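Cotedau Clothing Exchange
Progress report to the Marchal Fund, second half of the grant year

Dear friends at the Fund,

It has been a full and rather noisy six months, and we are so glad to be able to tell you about them. When we last wrote, the exchange was still squeezed into the old reading room, with the rails touching the radiators and a line down the stairs most Sunday afternoons. Your grant let us take the ground floor of the Brindeo building in December, and the difference has been enormous. People can bring a stroller in now! They can also try on a coat without elbowing a neighbor, and several families have told us they stay longer and look more carefully.

Since the move we have welcomed 671 households, a good many of them for the first time. Altogether 2,214 items went home with someone new, against the 300 or so we managed in the whole of our first season. Children's shoes and winter coats go fastest, as they always have. We are still short of men's work pants in the larger sizes, and we have put up a notice at the Pretex plant asking for them, which has brought in a few bags already.

The mending table deserves a paragraph of its own. We had budgeted for one sewing machine and a box of notions, and thanks to a good price on a used machine we were able to buy two. The Sunday sessions start at 2 p.m. and were meant to end at 4, though in practice the lights are often on well past that, and the coffee runs out long before the conversation does. We have seven regular menders. Beginners start on hems and loose buttons, then move on to knits, where a stretched neckline or a popped seam takes more patience (and the right needle, as we have all learned the hard way).

Sorting is where we fell behind. Donations came in faster than we expected after the move, and for most of one month the back hallway was stacked to the windowsills. We have since changed the intake hours and asked people to bring one bag at a time, and the pile is down to something we can face on an ordinary morning.

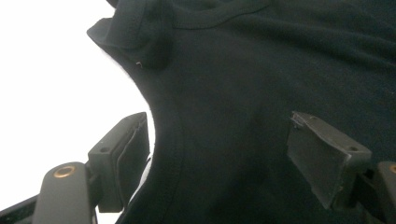 Dark cotton knit, with the stitched hem showing along the fold.

Spending is close to plan. Rent and heating took the largest share, the heating a little more than we had hoped in such a drafty old building. The savings on the sewing machines covered most of that gap, and the rest came out of the line for printing. We would like your permission to move what remains of the printing money to shelving, as the present shelves bow badly under denim.

In the coming months we hope to open one weekday evening for people who work Sundays, and to hold a school clothes day before the end of summer. Please do come by if you are in Cotedau. The side door is the one that opens.

With warm thanks,
The Cotedau Clothing Exchange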